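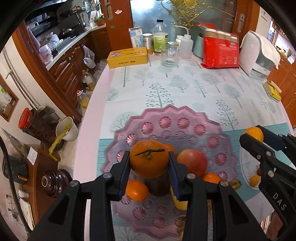
Unitis open day in September — who went?

giltness_fan
Posted 4:10 pm
I took the 2 o'clock tour and wanted to compare notes. They had us in a home kitchen and dining area this time, with handheld grippers and fruit on a round table. Wakana Yagi gave the talk. She spent most of it on how a person holding the gripper records a grasp, and how that recording gets used to train an arm later on. I thought it was the best of the open days so far. Did anyone go in the morning?

trakside
Posted 4:32 pm
Morning group here. Same talk, shorter questions. I liked it less than you did. I drove 70 miles and was hoping to see an arm run by itself. What we got was people picking up fruit with a tool. I can pick up fruit at home.

giltness_fan
Posted 4:41 pm
The notice did say data collection demo. I get that it isn't flashy, but the autonomous stuff is built on this.

miyazaki_m
Posted 5:03 pm
I got to try one of the grippers. It's harder than it looks. You have two fingers and no wrist feel, and you tend to squeeze too hard the first few times. My first mandarin got away from me. By the end I could lift one off the pile and set it down again without rolling the others.

Does anyone remember how many grasps she said they record in a session? I wrote down "up to 330" but I'm not sure I heard it right.

trakside
Posted 5:15 pm
330 is what I heard too. She didn't say how many of those get thrown out. I asked and got a general answer about quality checks.
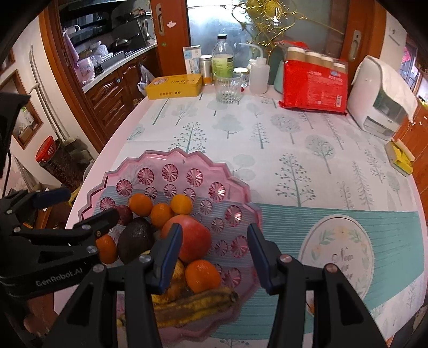
miyazaki_m
Posted 5:48 pm
Object choice was the part I found most useful, and she went over it too fast. If you train on one kind of thing you get a gripper that's good at one kind of thing. With the mix in that tray, the big apple needs the jaws open a lot wider than a mandarin does, and the bananas along the front are a curved bunch you have to come at from a different angle. The avocado is another shape again. I'd have liked ten more minutes on that and less on the company history.

bench_59
Posted 6:20 pm
I wasn't there, but I do this kind of work and I half agree with trakside. Fruit piled in a tray is a fair test of picking from clutter. It doesn't tell you much about a drawer or a wet glass. Did they do anything besides the fruit?

giltness_fan
Posted 6:34 pm
Not in my group. She said cupboards and dishes are planned for the next one.

trakside
Posted 6:51 pm
Then I'll wait for the next one. I'm not saying it was bad — the staff were friendly and let people ask whatever they wanted. I just think they should put "no autonomous robot" on the sign-up page.

miyazaki_m
Posted 7:02 pm
Fair enough. I sent that in on the feedback form, along with a request for smaller groups.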